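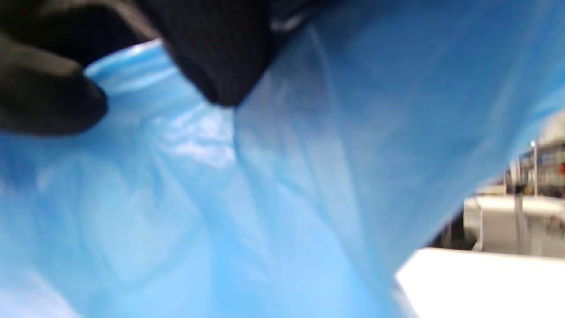

Prollach 的鸭腿汉堡我吃过两回，不觉得值得专门跑一趟。肉是好的，面包太甜，吃到一半底下那片就散了。楼主要是只留一顿的预算，我会放到 Fitov 去。

3楼 豆角焖面
同意面包的问题。他家换过一次面包，以前是芝麻的那种，烤得干一点，撑得住汁水。现在这个像早餐店的奶香包。不过鸭腿本身我给高分，皮是单独煎脆再放进去的，别家没这么做。

4楼 南门老吴
Fitov 也就那样。排队的人多不代表好吃，七月份我等了快一个钟头，牛肉饼要的五分熟，上来全熟，跟服务员说了，给换了一个，还是全熟。

5楼 waldek_u
4楼去的是哪家分店？河边那家厨房小，周末忙不过来，火候确实不稳。老店我吃了好几年，没出过这种事。另外老店可以加蓝纹奶酪，河边那家不行。

6楼 南门老吴
就是河边那家。可既然挂一个招牌，价钱也一样，客人没有义务去研究哪家厨房大。

7楼 楼主（小满不满）
谢谢各位。补充一下情况：我们两个人，周四到周日，住在火车站附近，不开车。汉堡之外也想吃点别的，预算一顿两个人200以内。我对洋葱没意见，我对象不吃生洋葱，熟的可以。

8楼 豆角焖面
200以内的话 Prollach 刚好，两个汉堡一份薯条，不点酒。Panganiban 要超，单人套餐就109，两个人已经过了。

9楼 一勺盐
Panganiban 中午有简餐，便宜不少，周四周五供应，周末没有。烤猪颈肉那个汉堡中午也能点，只是薯条换成沙拉。里面的洋葱是腌的，算生的，点单时说一声可以去掉。

10楼 夜班司机阿东
没人提 Talum 吗？站前广场往北走9分钟，开到半夜一点。菜单就一张纸，四种汉堡，肉饼压得很薄，边上是焦的。洋葱和肉一起在铁板上煎，7楼的对象应该能吃。只收现金这点要注意。

11楼 南门老吴
Talum 可以，比前面几家都实在。缺点是座位少，油烟大，出来衣服上都是味儿。

12楼 奶油不加糖
Talum 我持保留意见。肉饼那么薄，吃的基本是焦味和酱。喜欢厚肉饼、想尝肉味的不要去。论坛这两年把薄肉饼捧得太高了，好像厚的就是老土。

13楼 夜班司机阿东
薄的一般给两片，加起来分量不比厚的少。至于焦味，这种做法要的就是这个，不喜欢很正常，不算店家做得不好。

14楼 奶油不加糖
我没说做得不好，我说的是推荐之前最好讲清楚。楼主从外地来，总共就几顿饭。

15楼 waldek_u
贴一下去年我存的那篇专栏，Waldemar Urbańczyk 写的，他把城里的汉堡店排过一遍，Fitov 老店第一，Talum 第三，Prollach 没进前五，理由也是面包。提醒一句，我的用户名跟他像，是巧合，之前有人私信问过。那篇发出来以后 Talum 涨过一次价，文中价格别当真。

16楼 一勺盐
那篇我看过，他给 Panganiban 打分偏低，说酱太重。我觉得猪颈肉就该配重一点的酱。口味问题，参考就好。

17楼 豆角焖面
Fitov 老店周日不开，楼主排行程的时候看一下。坐3路车到旧邮局那站下，往回走一点就是。

18楼 楼主（小满不满）
整理了一下，暂定：周四中午 Panganiban 简餐，周五晚上 Talum，周六 Fitov 老店，周日走之前如果还吃得下就去 Prollach 分一个鸭腿的。Fitov 周六要不要订位？

19楼 waldek_u
十一点半开门，开门就到不用订。十二点以后建议打电话。晚上不接受两个人的预订，只能现场排。

20楼 南门老吴
连吃四天汉堡，中间安排一顿汤面吧。火车站后面那条街上有几家，随便进一家都行。

21楼 奶油不加糖
随便进一家不行，靠路口那家汤是咸的。往里走，门口摆大锅的那家。

22楼 楼主（小满不满）
记下了，周五中午吃面。Prollach 的薯条是粗的还是细的？

23楼 豆角焖面
粗的，带皮，另配一小碟蒜味蛋黄酱，要多的话得加钱。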